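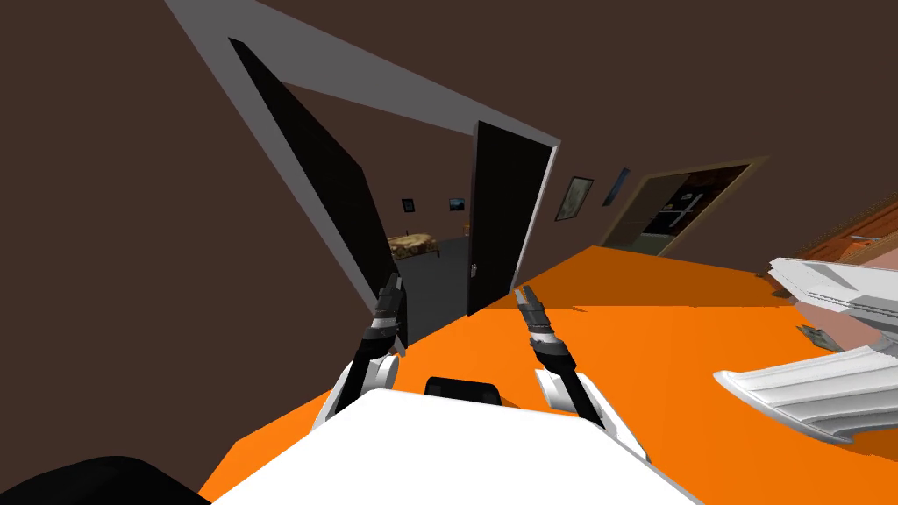 # Unit 7: Reviewing a Simulation Kit Before You Buy

Instructor: Ladi Akinola
Reading: Cedano kit manual, chapters 1 and 2

## What is on offer

Cedano sells a simulation kit for two-armed robots. The buyer gets a robot model with a two-fingered gripper on each arm, a set of furnished rooms, a set of loose objects, and a recorder that saves the camera views along with the joint positions. No hardware is included. All the pictures in this handout are renders from the kit.

There are two license types. The classroom license costs $900 a year and covers one lab. The single-seat license costs $471 a year and has the same rooms and objects, but the recorder can run only one job at a time. We use the classroom license in this course.

The two other kits on our list are Tovik and Pfister. Tovik has better contact physics and very few rooms. Pfister has a large object library but only one-armed robots. You will compare all three in the written assignment, so keep your notes from today.

## Terms used in this unit

- **Body view:** the view from a camera on the robot's torso or head. Both arms are usually in it.
- **Wrist view:** the view from a camera mounted near one gripper. It moves with the arm.
- **Task file:** the text file that names the room, the objects, the starting pose and the goal.
- **Episode:** one run of a task file, from reset to stop.

## Checking the grip

Most of the complaints about low-cost kits concern grasping. An object may slide out of closed fingers, or pass through them, or stick to one finger with no force on it. A reviewer has to look at the wrist view and the contact log together.

Start with a round object. A ball touches a flat finger over a very small area, and weak contact settings show up sooner than they do with a box.

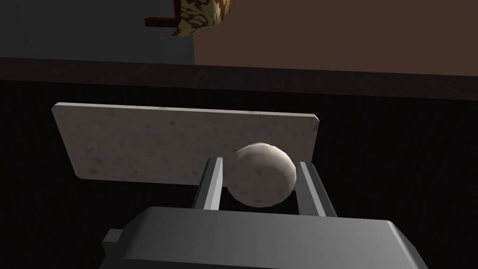

Step through the episode slowly and write down the time of first contact for each finger. The two times will often differ. If the ball is near one finger and there is still a gap on the other side, the log should show contact on one side at most. A log that reports two contacts at that moment is wrong, and it goes in your review as a fault.

Next, compare the finger width in the log with the width of the object in the task file. When the grip is closed, the two numbers should agree to within the tolerance printed in the manual. Record the difference even if it is inside the tolerance.

Last, check the surfaces. Look for edges that flicker, textures that jump between steps, and objects that sink into whatever they rest on. These faults matter to anyone who plans to train a vision model on the output.

## Checking the wrist view

A wrist camera spends a good part of each episode looking at things that have nothing to do with the task. Buyers often skip those stretches when they try a demo. Please don't skip them in your review.
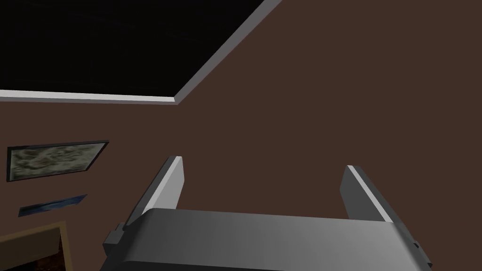
The room set is where Cedano puts most of its sales effort, and the manual lists 103 room layouts. Many of these share the same furniture with different wall colors, so the useful number is lower. When you judge a room, use the plain parts of it as well as the busy parts. A stretch of bare reddish-brown wall gives a tracking program very little to work with, while the framed pictures beside it give it corners and edges. The open fingers stay in view against the wall, and you can use their outline to check that the camera mount is fixed to the hand. If the outline of the gripper body drifts between steps with the fingers held still, the mount is set up wrong.

## Support and updates

Updates come from Nurkance, the reseller. The last one we installed was in May. It changed the format of the contact log, and older scripts need the converter in the course folder. Email support answered our two requests the next morning.

## Written assignment

1. Run one grasping task file in Cedano and save the episode.
2. Make a table of first-contact times for both fingers.
3. Describe one fault in the wrist view, or state that you found none and say how you looked.
4. Compare the license terms of Cedano, Tovik and Pfister in one page.
5. Recommend one kit for a lab with a single shared computer.

Submit the table and the text as one file. Put the kit version number on the first page.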